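# Burger layering with one arm: what we tried and what came out

*Team: Brândușa Enache, Andor Kozma, me (Zsolt Szabó). Advisor: Jenő Szekeres*

So the question we picked back in September was pretty simple -- does a policy trained on whole burgers do better or worse than one trained on single layers? Andor bet on whole burgers, I bet on layers, and we both wanted it in writing.

We collected 200 demos on the PiPER arm. Buns, tomato and meat go in the side bays, greens and purple cabbage share the clear container at the far end of the tray. The cabbage was my favorite part to teach and the worst part to grade (it's so floppy!).
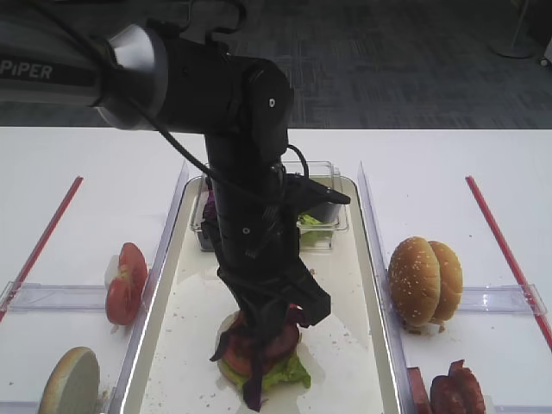 For grading, a layer counts if it stays on the stack after the gripper opens and backs off. Brândușa wrote the script that cuts each long demo into layer clips, and I went through the cuts by hand, which took way more evenings than I'd planned.

Both policies get the fixed camera plus the wrist one. We tried dropping the wrist view early on and picking from the side bays got a lot worse, so it went right back in. The bars and red sticks stayed put for every run, so the bays never moved between the two conditions.

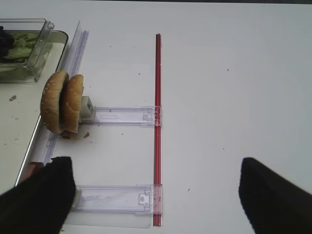
Then the test: 16 burgers per policy, same starting layout. The whole-burger policy finished 9 and the layer policy finished 12. I won the bet, but it's a small test and Jenő made us say so in bold: **small test**.

Most of the whole-burger failures came in the middle of the stack. It would put the meat down and then go back for another slice, like it had lost its place.

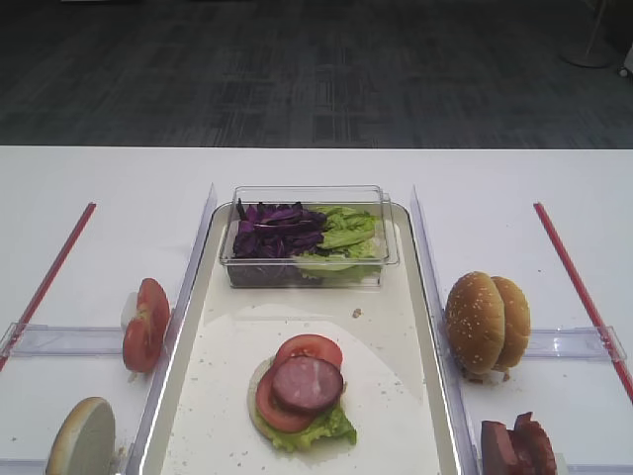 The layer policy has its own problem, which is that somebody has to tell it which layer is next. We used a plain fixed list. Andor wants to learn that part too, and he's already started on it. I still have to re-cut the cabbage clips, where my end points are kind of all over the place.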